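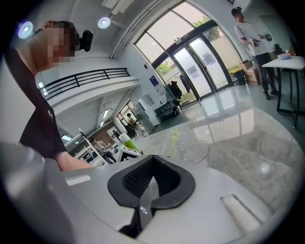
Lertchai Chaimongkol would rather I didn't write this at all, on the grounds that people who sleep badly have few enough comforts and a journalist should leave them alone. It was a fair point, made over the phone at length, and I have thought about it since. But I have also spent 14 weeks keeping a sleep diary, wearing a band on my wrist and paying for an app, and I would like to know what I was paying for.

The app is called Iter. It scores your night out of a hundred. On my first morning I was given 97, having lain awake from three until five listening to a neighbour's gate. I was pleased for as long as it took to put the kettle on. Then I wondered what a person would have to do to get 60.

Sleep has become something we are told we can be good or bad at. It used to be a thing that happened at the end of the day, like washing up. Now there are courses, teas, lamps that fade to orange, blankets filled with beads, pillows cut to a shape that supposedly suits your neck. In October I went to a sleep weekend at a hotel in Dostcombe, where the rooms cost 325 pounds a night and the curtains did not quite meet in the middle.

The weekend was led by Tanner Dufour, a pleasant man with a very low voice. He told us that most of us were sleeping wrongly. He didn't say how he knew. We were asked to put our phones in a basket by the door, and then, an hour later, to get them out again so that we could download the breathing exercises.

I don't want to be unkind about the breathing exercises. Lying on a mat and breathing slowly is a nice way to spend part of an afternoon, and a woman near me began to snore. What I object to is the talk that comes with it. We were told that the hours before midnight are worth double. I have heard this all my life, from my grandmother among others, and I asked Dufour where it came from. He said it was ancient. When I asked how ancient, he said it depended on the tradition.

Emese Lakatos has run a night shift at a bakery in Trasotley for most of her working life, and has never had an hour before midnight except on holiday. She goes to bed at nine in the morning with a towel over the window. I asked whether she had tried any of the things on my list. She had once been given a spray for the pillow, which smelt of lavender, and had used it up on the dog's blanket.

"My sister tells me I must be tired," she said. "I am tired. I've been carrying flour."

She was the most sensible person I spoke to, and also the only one who had nothing to sell me. I don't think those two facts are unconnected.

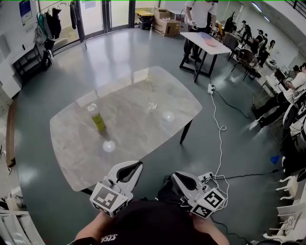
The wristband deserves a few words of its own. It measures movement and pulse, and from these it draws a coloured chart of the night, with light sleep in pale blue and deep sleep in navy. The chart is handsome. I grew fond of it. But I noticed that an evening spent very still on the sofa, watching a long film about a shipwreck, came up as 'restful light sleep', and I could have told you the plot. Another night I took the band off and left it on the arm of a chair, where it recorded nothing, and Iter sent me a message asking if I was all right.

Worse, I began to feel how the chart told me to feel. On a low score I was slow and sorry for myself until lunch. On a high one I was bright – even on the mornings when my eyes were sore. For a fortnight I asked my husband to look at the number first and keep it from me. I felt much the same every day. I am aware that this proves nothing, and I'd say the same to anyone who offered it to me as proof of the opposite.

Samran Limsakul, who sells mattresses under the name Thepsuriya, was more frank than I expected. He has 300 customers on a waiting list for a model with seven layers. I asked what the seventh layer did. He thought for a moment and said that it went between the sixth layer and the cover. People like to feel they have done something, he told me, and a mattress is at least something you can lie on afterwards. He himself sleeps on one with four.

None of this is much use to someone who is seriously ill with lack of sleep, and there are such people. Amnuay Khamphan was one of them for years, and got better slowly, with a doctor's help and a change of job. The gadgets came during the worst of it, as presents, and there was a drawer full by the end. Each one, Khamphan said, arrived with the suggestion that the last one had been used incorrectly.

I think about that drawer quite often. Mine has the wristband in it, along with its charger and a silk eye mask that I still wear on trains. The subscription runs until spring. Iter writes to me now and then to say that it misses my data, usually at twenty to four in the morning, and I am sometimes awake to read it.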